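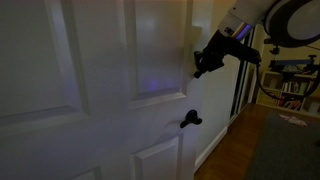 Doors and Handles of the Bretalo Apartment

Welcome to my small gallery. I started it in March, when we began to renew the inside of the apartment, and I add to it when I have a free evening. The doors are my favorite subject, because everybody uses them and few people look at them.

The white door
A six-panel door with beveled moldings, partly open. In dim light the flat white paint becomes almost gray-blue, and I like this color more than the one on the paint can.

The handle
Black lever on a round rosette, short and a little curved. I compared 8 models before I chose this style for all the rooms. The old handles were brass and I gave them to a neighbor.

The wall and the baseboard
Both are white, but the wall next to the door has a warmer light. I gave the baseboards 2 coats of paint, with one night between them.

More pictures of the hallway will come after the floor is finished.

Related galleries
Kitchen shelves in Tromier
Window frames of the Plakier house
Stairs and railings, Shenoy

Last updated: March
Contact | Copyright Bretalo Home Pages | Back to top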